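Wotine Shape Sorter Board, Green: a review after one long winter with it

My sister-in-law swears by the big plastic bucket sorters, the ones with a lid and a handle, and we had one of those for my oldest. It was fine, but loud (so loud!) and the lid came off whenever anyone looked at it, and then the blocks went in by the handful with no sorting done at all. So when our second came along I wanted something flatter and quieter, and a neighbor, Mesfin Workneh, pointed me toward the Wotine board. He'd bought his at the Cesolgate toy fair. I ordered mine through Mekusport and it came in a plain carton with a folded sheet of suggested games, most of which we have never played.

The idea is as simple as they come. You get a flat board with cut-outs and a few blocks, and the board lies on the table in front of the child. With no box underneath, a block dropped in its hole is still right there to be seen and picked out again, and my daughter likes the picking out at least as well as the putting in. We've used ours at the kitchen table, on the rug, on a tray in the car (don't, the blocks go under the seat) and once at the dentist's.

The edges are smooth enough for small hands, and it wipes down with a damp cloth after oatmeal. It also slides into the bookshelf next to the picture books, so I've stopped tripping over it.

Now for the grumbles. On a slick table the board skates around when a child pushes hard. I hold a corner down with my thumb, and a bit of rubber shelf liner helps too. And I do wish it came with a cloth bag. Ours live in an old Woldemariam coffee tin, which rattles, so there goes some of the quiet I paid for.

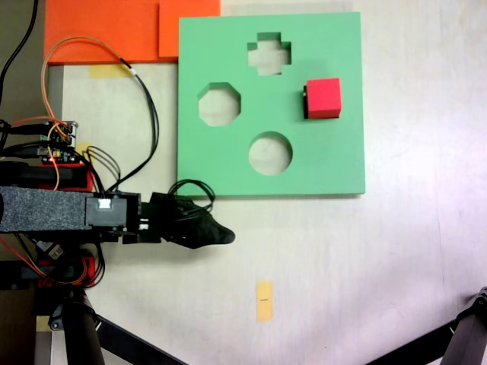 Difficulty is the thing other parents ask me about, and I'd say it climbs at a nice gentle pace. My daughter got the circle first, as they all seem to, since there's no wrong way to turn it. The octagon is sneakier than you'd think, being so nearly round, and she would press and press when it only needed a tiny twist. The cross took her until April. The red cube became her favorite early on, partly for the color, which stands out so well against that light green, and I still find it in my coat pockets.

Would I buy it again? Yes, and I have, for my nephew. If your child loves a good crash and clatter, the bucket kind may go over better, but for a table toy that gets taken out again after supper I'm very happy with this one. My only other advice is to check under the couch before you write to anybody about a missing block.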